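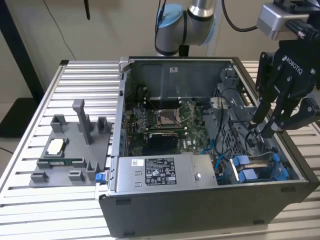 July, ten past eleven at night, kitchen table.

I said I would keep this diary for the good days as well as the bad ones, and looking back through the last few weeks I see I have kept it almost entirely for the bad ones. Here is another. The tea has gone cold twice and I have eaten the emergency biscuits.

So. The arm pushed on something it should not have pushed on, and it kept pushing, and it was quite polite about it the whole time.

I want to write down the order of things while I still have it, as tomorrow I have to produce the official version for Skokar, and the official version will have the word "event" in it where I would put "crunch".

The job, for my future self who will have forgotten, is the desktop build. One old tower on its side on the slatted table, socket open, memory and chip waiting on the printed plate to the left, arm hanging over the top of the lot. The arm picks the memory out of its clips, puts it in the slot, presses. Then the chip. Then it goes off to the right and fiddles about near the drives, which we added in spring when somebody important said "could it do the drives too?" and I said yes before my brain had arrived. It has been doing the memory well for a month. I had got to the stage of drinking something hot while it ran, which in my experience is the stage just before the thing happens.

Morning was fine. I did the gripper check, I did the stop button check, I wiped down the table. I ran the memory step slowly, then at normal speed. By half past ten the counter stood at 2,184 presses since we fitted the new fingers and I remember thinking that was a nice healthy number. I put it in the log with a little tick beside it. The tick is still there. I have been looking at it on and off all evening.

Run 202 of this batch was the one. It picked up the memory perfectly well, carried it over, and came down perhaps two millimetres to the side of where the slot lives. Two millimetres is nothing. It is the thickness of a coin. It is also, if you are a stick of memory, the difference between going into the slot and standing on the edge of it with a robot on your head.

Now, there is a force limit. I wrote the force limit. It is meant to feel the push going wrong and back off, and then have another go a bit to the left, and then a bit to the right, and then give up and call me. I was rather proud of the giving up. What it did was push, feel the resistance, decide this was the satisfying resistance of a memory stick going home, and lean in. The stick bowed. I have never seen one bow before. I had my hand on the stop by then, and I would like it recorded that I was quick, but there was a noise before I got there. A short dry one, like somebody standing on a crisp.

Then the quiet. The arm stopped exactly where it was, fingers still closed, looking as though it was waiting to be thanked.

Damage: one memory stick (cracked, dead, in a bag with a label on). One slot on the board with a bit of plastic gone from the end, so that board is now scenery. The fingers are fine. Of course they are. I checked them under the lamp for twenty minutes, hoping for a mark that would explain everything, and they are in better condition than I am.

Nobody hurt. I should have put that first. I will put it first in the proper one.

It took me until after lunch to work out why, and I took two wrong turns on the way, which I will also write down as I will want to take them again next time.

Wrong turn one: I blamed the camera on the wrist. I always blame the camera. I had the lens cloth out before I had finished swearing. The camera had seen the slot exactly where the slot was, and had said so in the log, in good time, with a score beside it that I would have been pleased to get at school.

Wrong turn two: I blamed the plate. It is printed, it is grey, I made it myself over a long weekend, and there is a clip at the front that I have never fully trusted. I measured everything on it. It had not moved. I apologised to it, out loud.

What had moved was the tower. The case sits on the slats on its side, and it is held there by its own weight and by a stop that I screwed down at the far side in March. The stop had worked loose. Every time the arm presses on the memory, the case gets a tiny shove, and every time it was creeping a hair's breadth across the table. The camera looks at the case once, at the beginning of a batch, and after that we trust it to stay put, like a dog outside a shop. By run 202 it had wandered.

So that is the where. The lean is worse and I like it much less. The force limit in the running program was set to 400. I do not want to write what it should have been but it had one fewer nought. I had put it up weeks ago for a test, to see what the Chiriac sensor did when it was really loaded, on a block of scrap with nothing on the table anyone could miss. I had meant to put it back. There was even a note. The note was on the back of an envelope, and the envelope went out with the recycling.

At 400 the arm would never have reached its limit on anything in that case. The backing off, the second go to the left, the giving up and calling me - all of it was sitting there behind a number it could not get to. All those weeks of nice clean presses, and I had taken them as proof that the clever part worked. It had never once been asked.

I keep going round that one. If the stop had stayed tight I would still not know. I would have gone on putting little ticks. And at some point I would have had my fingers in there, straightening a cable, as I do, as I have told everyone else not to do, with an arm over me that thought 400 was a sensible thing to lean with. The guard would have been open, and it is supposed to go slowly with the guard open, and I am fairly sure it does. Fairly sure is a phrase I would have let pass yesterday.

Rang Talora in the afternoon, since it is their table and their board. They took it better than I did. The man asked whether the arm was all right. I said the arm was in excellent spirits. There was a pause and then he asked if I would be sending a bill or they would, and we left it there.

Rang Fastik about the stop as well. They have a proper clamp, with a lever, that would have cost less than the memory stick. I knew that in March. I had the page open in March. I thought, it is a heavy old case, where is it going to go?

What I did before going home:

Power off, key out, key in my pocket. It is in my pocket now, in fact, digging into my leg, and I will have to take it back in the morning before anyone wonders.

Limit put back to the right number. Then put into the part of the program that refuses to start if the number is silly, which took me 41 minutes including the swearing. Tried to start it with a silly number and it refused. Tried again with a different silly number and it refused that too. It was the best part of the day.

Camera to look at the case before every single run. It will cost us a few seconds each time. Skokar will ask about the seconds. I have an answer ready and I have practised it in the car, and the second version is printable.

Clamp ordered.

Still to do: press on the scrap block with the guard off and on, properly, with the gauge, and write down what it does and not what I believe it does. Make it fail on purpose, once a week, before the first batch. Put the memory in crooked myself and see that it gives up. I do not know why we never did that. I think I did not like to upset it.

Also still to do: tell the others I have been reaching in. That will be a pleasant five minutes. There is a sign about it beside the table, in my handwriting, underlined.

I brought the cracked stick home in its bag, by accident, in the same pocket as the key. It is by the fruit bowl. Must remember both of them tomorrow. Must also buy biscuits.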